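로봇 팔을 사려면 무엇부터 정해야 할까요?

2022년 1월 29일
글 시브 할보르센

로봇 팔은 장난감 가게에서 고르듯이 살 수 없습니다. 학교나 공장, 연구실에서 로봇을 들일 때는 먼저 계획을 세웁니다. 이 계획에는 돈을 어디에 얼마나 쓸지도 적혀 있습니다. 돈을 쓸 계획을 '예산'이라고 합니다.

어떤 일을 시킬까?

가장 먼저 정할 것은 로봇이 할 일입니다. 무거운 상자를 옮길 로봇과 얇은 천을 다룰 로봇은 생김새도 값도 다릅니다.

천은 로봇에게 까다로운 물건입니다. 컵은 들어 올려도 모양이 그대로지만 천은 잡을 때마다 모양이 바뀝니다. 접히고, 늘어지고, 구겨집니다. 그래서 천을 다루는 일에는 팔이 두 개 필요할 때가 많습니다. 한쪽 팔이 천을 잡고 있는 동안 다른 쪽 팔이 반대편을 잡을 수 있습니다.

팔 끝에 달린 손을 '그리퍼'라고 부릅니다. 그리퍼의 손가락은 천의 얇은 끝을 집을 수 있어야 합니다.
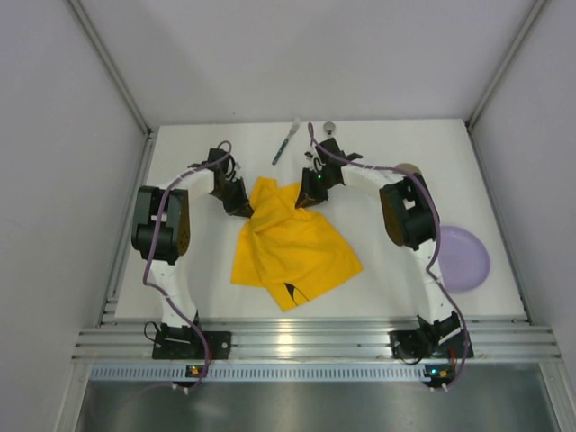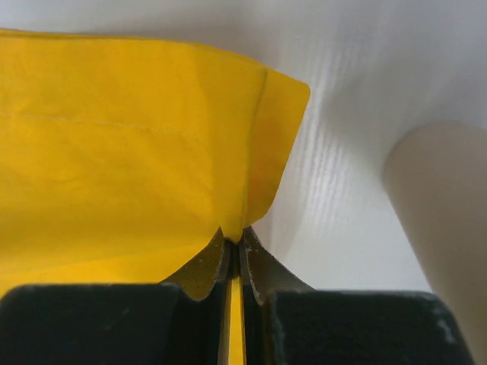
그리퍼의 두 손가락이 노란 천을 집고 있습니다.

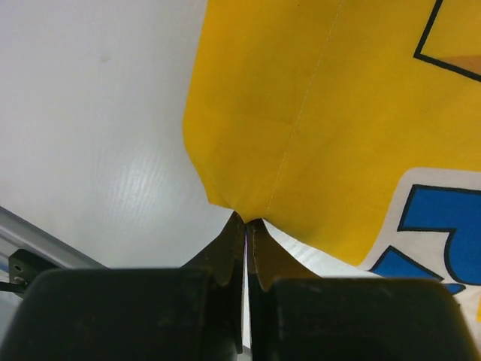
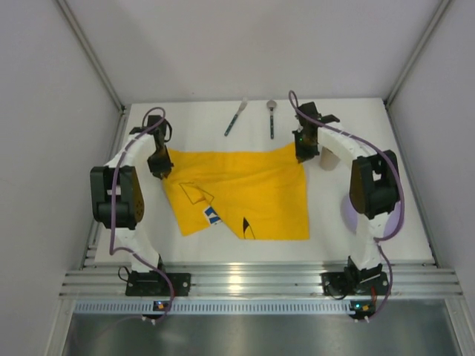

무엇에 돈이 들까?

로봇 팔만 사면 끝나는 것이 아닙니다. 팔을 단단히 고정할 받침과 레일, 전기와 신호가 지나가는 케이블, 일을 할 탁자도 있어야 합니다. 둘레를 막는 벽을 세우는 곳도 있습니다. 연습에 쓸 천과 그릇, 숟가락 같은 물건도 목록에 넣습니다.

톱네스라는 마을의 작은 공방이 세운 계획을 봅시다. 이 공방은 '콜렌트'라는 가상의 돈 단위로 셈을 연습했습니다.

로봇 팔 두 개: 822콜렌트
탁자와 벽, 레일: 618콜렌트
그리퍼, 케이블, 카메라: 560콜렌트

모두 더하면 2,000콜렌트입니다. 팔이 가장 비싸지만, 나머지 두 줄을 더한 값이 팔값보다 큽니다. 팔값만 보고 예산을 짜면 돈이 모자라게 됩니다.

사고 난 다음에 드는 돈

로봇도 쓰다 보면 닳습니다. 그리퍼의 손가락은 물건에 자주 닿기 때문에 긁히거나 미끄러워질 수 있습니다. 케이블은 팔이 움직일 때마다 함께 휘어집니다. 공방에서 장비를 맡은 헬게 스트란은 바꿔 끼울 부품을 살 돈을 따로 남겨 둡니다. 이런 돈을 '유지비'라고 합니다.

배우는 시간도 계획에 넣어야 합니다. 공방에서는 로봇이 도착한 뒤 30일을 연습 기간으로 잡았습니다. 이 기간에는 주문받은 일을 로봇에게 맡기지 않습니다.

어디에 놓을까?

주문하기 전에 줄자로 자리를 잽니다. 탁자가 들어갈 넓이뿐 아니라 팔을 위로 뻗었을 때의 높이도 재야 합니다. 콘센트가 가까운지, 문으로 탁자가 들어오는지도 확인합니다. 사람이 설 자리도 남겨 둡니다.

직접 해 보기

집에서 로봇에게 맡기고 싶은 일을 하나 고르세요. 수건 개기도 좋고 숟가락 정리도 좋습니다. 종이에 그 일에 필요한 물건을 모두 적고, 꼭 필요한 것에 동그라미를 치세요. 그다음 로봇을 놓을 자리를 정하고 가로, 세로, 높이를 재서 옆에 적습니다.

낱말 풀이

예산: 돈을 어디에 얼마나 쓸지 미리 정한 계획
그리퍼: 물건을 집는 로봇의 손
유지비: 물건을 산 뒤에 계속 쓰기 위해 드는 돈

문의: 브릴레오 어린이 과학 편집부 | © 2022 브릴레오 | 맨 위로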